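Folding of dark fabrics

Folding of dark fabrics is a part of household and commercial laundry work concerned with black and near-black textiles, in particular soft items with a matte surface. The methods are the same as for light textiles, but creases and seams are harder to see, and lint is easier to see.

Properties

A matte black cloth reflects little light, so shallow folds show mainly as faint changes in shading. Seams sewn in matching thread may be found more quickly by touch. Work surfaces are therefore usually pale, which makes the outline of the item clear against the table. The Hallside laundry manual gives 200 mm as the standard width of a finished fold and 14 folded items as the limit for one stack.

Handling

Soft cloth is gripped by pinching a small amount of material between two opposed surfaces. The material on either side of the pinch bunches into creases, and the free part hangs in a rounded curve. A pinch taken at a seam holds better than one taken in the open field of the cloth, where the layers can slide over each other.
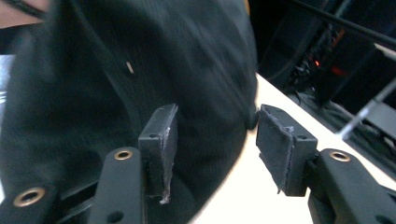 Drusmont, 12/22/21

Large items are lifted, allowed to hang, and lowered onto the surface starting with the free edge. The first fold is made along the longest seam. Alois Ruchti, in his notes on linen rooms, advises against smoothing by hand before the first fold, as this spreads loose fiber across the face of the cloth.

Lint

Pale lint stands out on black material even when the piece is very small. Single flecks are picked off before folding. Widespread lint is taken off with a damp cloth or an adhesive roller, worked in one direction. Dark items are washed apart from towels and other shedding textiles.

Comments (2)

Khrystyna Ivanyshyn: The 200 mm width is too narrow for fleece. It springs open on the shelf.

Yilma: Does the stack limit apply to jersey too?

Related articles

Plurkutel fold
Lint roller
Linen room
Seam allowance
Sorting of laundry by color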